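Clulton Museum of Everyday Things
Young Visitors' Pages: What Is Canvas?

Canvas is a strong, plain cloth. People have used it for more than 2,000 years to make sails, tents, bags and covers. The museum keeps 2,679 objects in its collection, and many of them have canvas in them somewhere.

How is canvas made?

Long ago, most canvas was made from hemp or flax. Today much of it is made from cotton. The fluffy cotton fibers are cleaned, combed and twisted into yarn. Twisting makes the yarn much stronger than the loose fibers were.

The yarn then goes to a loom. One set of yarns, called the warp, is stretched along the length of the loom. Another, called the weft, passes over and under the warp from side to side. This simple pattern is called plain weave. In canvas the yarns are packed closely together, so the cloth is firm and does not tear easily.

What is it used for?

Sailors needed cloth that could stand up to hard wind. Painters found that canvas could be stretched over a frame -- it was lighter than a wooden panel and could be rolled up for a journey. Campers slept under it. The old Willems tent in Gallery 12 is made of canvas and could sleep a whole family.

How are the pieces joined?

Canvas is too thick for weak thread. Makers use strong thread and often sew two rows of stitches side by side. If one row breaks, the other still holds.

A hole cut in cloth can fray, which means that the yarns come loose at the edge. To prevent this, makers press a small metal ring into the hole. The ring is called an eyelet. Ropes, cords and laces can then pass through without wearing the cloth away.
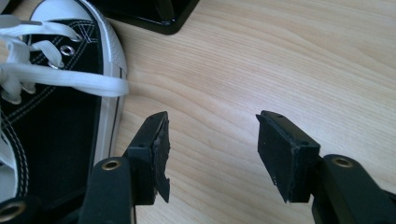
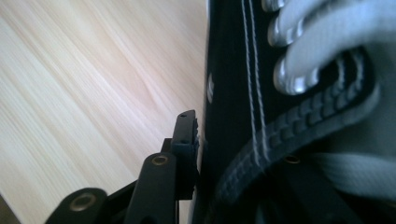

White stitching and metal eyelets on black fabric.

Words to know

Fiber: a very thin thread-like strand.
Loom: a machine or frame for weaving cloth.
Fray: to come apart at the edge.

Text by Ebony Henare. Checked by Delwyn Hapeta, Learning Department. The weaving table is open to children every Tuesday for 30 minutes.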